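Unit 4. Picking small parts from bins
Course notes, K. Nkosi

Sorting a drawer of loose cells is a chore a child can do. For a two-finger gripper it remains a hard case. A cylinder rolls when touched off center, and the sloped walls of a bin limit the angles from which the fingers can close.
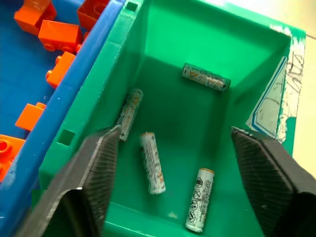

Fig. 3. Wrist view: AA batteries in a green bin, gripper open.

Grasp planning has to fix the long axis of each cell before approach. Printed wrappers help with polarity but confuse edge detectors. In the Vulik exercise, allow up to 50 attempts per group and log every slip separately from every missed grasp.

Shop-floor cells do this work well with fixed trays. Mixed household bins are still unsolved at useful speed.

Reading: Boros, section 4.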